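Household tips: Taking care of tools, drawers and shelves in a small home workshop

Posted in Workshop and Garage
Updated Aug 11, 2025

Most of the damage I see in a home workshop is done between jobs. Tools sit in a damp corner, glue dries in the nozzle, and the good screwdriver ends up in a drawer with the garden twine. The tips on this page are the ones I keep coming back to. They are in no special order, and most of them need nothing you don't already own.

Rust on hand tools

Light rust on a plane, a chisel or a pair of pliers comes off with fine steel wool and a few drops of oil. Put the oil on first, let it sit while you do something else, then rub in one direction. Wipe with a clean rag and look at it in daylight before you decide it needs more.

Heavier rust needs a soak. Plain white vinegar works. Put the metal part in a plastic tub, cover it completely and leave it overnight. The next day scrub it with an old toothbrush, rinse it in water with a spoonful of baking soda, and dry it right away. Bare metal that has just come out of vinegar will rust again within the hour if you leave it wet. A hair dryer helps with pliers and anything else that has a joint.

Don't soak anything with a wooden handle still attached. If the handle won't come off, wrap a vinegar rag around the metal, put a plastic bag over it and hold it closed with a rubber band.

Wooden handles

Dry handles crack, and a cracked handle raises blisters. Sand lightly once a year. I do mine in May, when the garage is warm enough for the oil to soak in. Boiled linseed oil is cheap and does the job. Rub it on with a rag, wait 20 minutes, wipe off everything that hasn't gone in, and do it again the next day.

Oily rags can catch fire by themselves if they are wadded up and thrown in the trash. Spread them flat outdoors, one layer thick, until they are stiff. Then they can go out with the garbage.

Small parts

Jars are fine for screws if you can see into them. Cans are not, unless you tape one of the screws to the outside. Sort by length first and by head second. I used to do it the other way and was forever holding two screws side by side under the lamp.

Egg cartons work for a repair in progress. Put the parts in the cups in the order you take them off, and go backward when you put the thing together. Write on the lid what it belongs to. I have a carton of washers on a shelf that came out of something important, and I still don't know what.

If you order bins from a catalog, write the part number inside the lid of the first one. My small drawers are Lunde number 2387, and the only reason I could match them years later is that I had penciled it on the cardboard divider.

Hanging things up

A wall is better than a drawer for anything you use every week. Before you put in a single hook, lay the tools out on the floor in the shape of the wall and leave them there for a day. You will move half of them. Heavy things go low, long things go at the ends, and whatever you reach for most goes at elbow height on the side of your good hand. 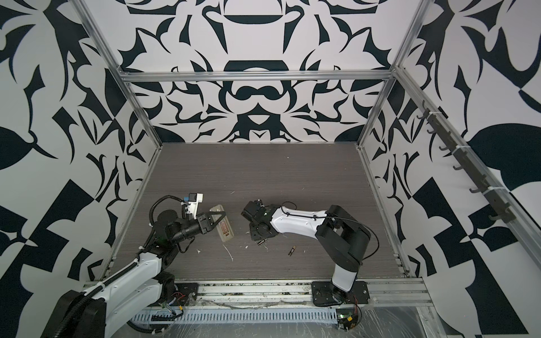
Screw hooks into a stud or into a board that is itself screwed to studs. Drywall anchors hold for a while and then let go all at once, usually with the hammer. For cords and hoses, use two hooks spaced a forearm apart and wind in a figure eight. A cord wound around one hook learns a kink and keeps it.

Zip ties are good for holding things that stay put and poor for things that come and go. For extension cords, cut strips of hook-and-loop tape and leave them attached to the cord near the plug. When you trim a zip tie, cut it flush with nail clippers. Side cutters leave a sharp little corner that will open up the back of your hand.

The bench top

A scarred bench is not a problem. A sticky one is. Dried wood glue comes off with a paint scraper held low, after you have laid a warm wet rag over it for a few minutes. Paint drips on bare wood can be scraped the same way without the rag.

For everyday cleaning, use a brush and then a barely damp cloth. Go with the grain. Sawdust packed into a textured surface needs a stiff nylon brush, and a vacuum with the brush nozzle after that. Keep spray polish away from the bench entirely. It gets into the wood you are working on and the finish won't stick there later.

If your bench top is printed board or vinyl, skip the sandpaper. Once you go through the top layer there is no getting it back, and the exposed part swells the first time you set a wet glass on it. Rubbing alcohol takes off marker and most tape residue. Try it in a back corner first.

A sheet of hardboard cut to the size of the bench and held down with four small screws is the best money I have spent in the garage. When one side is ruined, turn it over.

Plastic covers and guards

Clear plastic gets hazy from being wiped dry. The dust is what scratches it. Rinse first, or blow the dust off, then use a soft cloth with water and a drop of dish soap. No glass cleaner with ammonia. Paper towels are too rough as well.

A light haze can be brought back with plain white toothpaste, the paste kind and not the gel. Work it in small circles, rinse, look, and repeat. Three rounds is my limit. If it is still cloudy after that, the scratches are too deep and you will only make a bigger dull patch.

Aluminum

Aluminum doesn't rust, but it goes dull and leaves gray on your hands. Dish soap and warm water are enough most of the time. For dull spots, mix cream of tartar and water to a thin paste, rub it along the brushed lines and never across them, and rinse well. Stay away from oven cleaner and anything else with lye in it. It will blacken the metal in minutes.

When bolts go into aluminum, put a dab of anti-seize on the threads. Steel bolts left alone in aluminum for a few winters tend to stay there. Tighten them by hand with a short wrench, since the threads in the softer metal strip before you feel much resistance.

Glue and caulk

Store glue upside down in a cup so the air is at the other end. A long screw makes a good plug for a caulk tube. Drive it in slowly with a screwdriver and it will pull the dried plug out with it when you want the tube again. Super glue keeps longer in the refrigerator, in a closed jar, but let it come up to room temperature before you open it.

Write the date you opened the tube on the tube. I throw out wood glue when it pours in strings.

Covering the walls

Bare studs collect dust and spiders, and a covered wall makes a small space easier to keep clean. Plywood is the most useful because you can screw into it anywhere. Peel-and-stick paper is the cheapest and goes up in an afternoon, as long as the surface behind it is smooth and free of oil. Wash the wall with dish soap, rinse it, and give it a full day to dry. Start from a line drawn with a level, because corners in a garage are never straight.

Large patterns need more paper than the package says, as each strip has to be shifted to match the one beside it. I bought Plilosier pattern 1627 for the wall behind my bench and had to go back for another roll. Buy the extra at the start and keep the receipt. Two rolls from different print runs can be off in color, and with a black-and-white pattern you will notice it in the white.

Keep adhesive paper away from the heater and from the spot where you grind metal. Sparks leave brown pinholes in it.
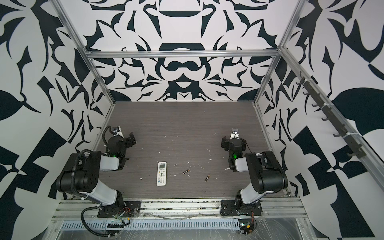
Wallpaper in a garage is a waste of money if the garage isn't heated, wrote Jitell in the comments. Mine was up for one winter and the seams opened from the floor to the ceiling. I tore it off and rolled on two coats of semi-gloss porch paint over primer. It wipes down with a wet rag, and when I ding it I touch it up from the same can. I would also say to leave a gap at the bottom of any wall covering so it can't pick up water from the slab.

The gap is good advice for plywood too. Set the sheets on scraps of half-inch board while you screw them up, then pull the scraps out. On paint I would add that a garage wall should be primed even if the can says you don't have to.

Light

One bright light over your head puts your own shadow on the work. Two weaker ones, left and right of the bench and a little in front of you, are better. A clip-on lamp does for close work. Shiny surfaces are easier to look at if the lamp points at the wall and the light comes back from there, although a dark wall will eat most of it.

Before you lock up

Unplug the chargers. Empty the shop vacuum if you have been sanding, and check the filter while it is open. Loosen the tension on the band saw. Wipe the table saw with paste wax twice a year, and more often if you live near salt water. Put the pencil back on its string.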